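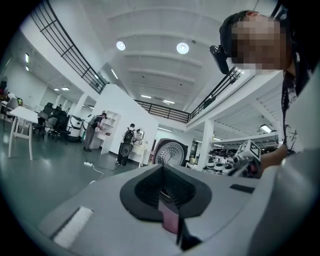 Brukoteo Shorts Listings

Program listings for short films screened at the Graneck and Hartley festivals, one record per screening slot. The set covers fiction, documentary and animation. Features and music videos were left out at the source.

Version: 2
Records: 472
Maintainer: Guadalupe Manríquez
Encoding: UTF-8, comma separated, header row included

Contents

listings.csv holds the main table.
venues.csv maps venue codes to names and seat plans.
credits.csv has one row per credited person per film, joined on film_id.
changes.txt is the edit log.

Fields in listings.csv

film_id: integer, stable between versions
title: as printed in the program, original language
title_en: English title if the program gave one, otherwise empty
runtime_min: whole minutes, rounded up
block: name of the program block
venue: code, see venues.csv
start: local time, 24-hour
premiere: yes, no or unknown
format: file, 16mm or 35mm

Source and entry

Printed programs were typed in by hand and checked against the door schedules. Where the two disagree, the door schedule wins and the printed value goes to changes.txt. Declan Nuttall did the second pass on all Hartley records. The Graneck records had a second pass only for runtime and start.

Runtimes over 30 minutes do not appear. Both festivals use that limit for shorts.

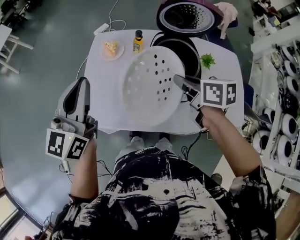 Two hand-held grippers at a white table, one with its finger under the rim of a perforated disc.

Known problems

In 44 records premiere is set to unknown. The Graneck program stopped printing premiere status partway through and no other source was found.

Repeat screenings share a film_id but appear as separate rows. Drop duplicates on film_id before counting films.

Director names in credits.csv follow the program spelling. The same person may appear with and without accents. A merge table is planned but not started.

The Evard venue changed its screen numbering in August. Codes EV1 and EV2 refer to the old numbering throughout.

Not included

Ticket sales, jury scores, submission lists and stills. Requests for stills should go to the filmmakers.

Use

Free for research and teaching. Credit the Brukoteo listings and give the version number. Do not use credits.csv to build mailing lists.

Corrections

Send the film_id, the field name, the new value and a scan of the program page. Corrections without a scan are logged in changes.txt as pending and are not applied to the table.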